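Who sets the pace when the bench has arms

The case for putting two arms on a prep bench at Hasthorpe was made in hours saved. I think that is the wrong unit. In the first 12 weeks the log showed 2,211 handling cycles and 77 stops, and every stop was cleared by a person who also had other work to do.
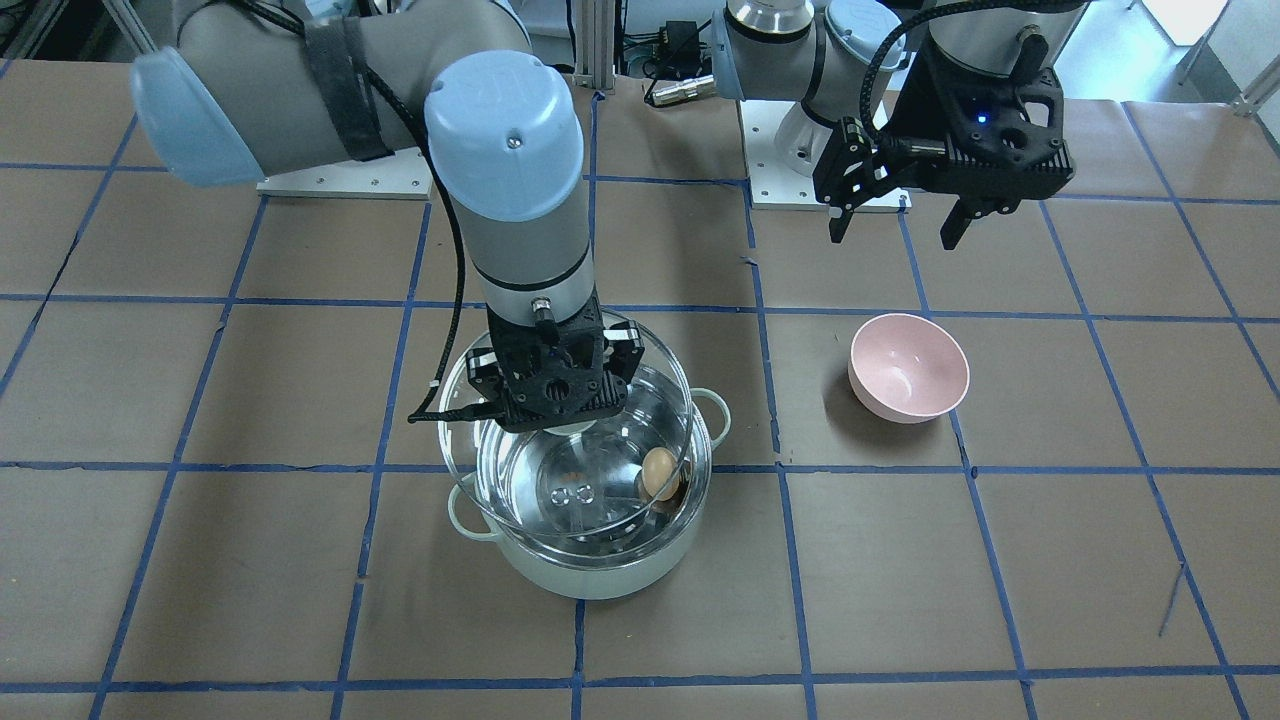 A stop takes about 2 minutes to clear. The interruption costs more, and it lands on whoever stands nearest. At Bukstead the same duty was written into a grade, with pay attached. At Hasthorpe it is still treated as helping out.

My view is that clearing, resetting and checking should be rostered as skilled work before a second bench is ordered. Staff should also be able to slow the cycle without asking a supervisor. The control software already allows it; the setting is locked by site policy.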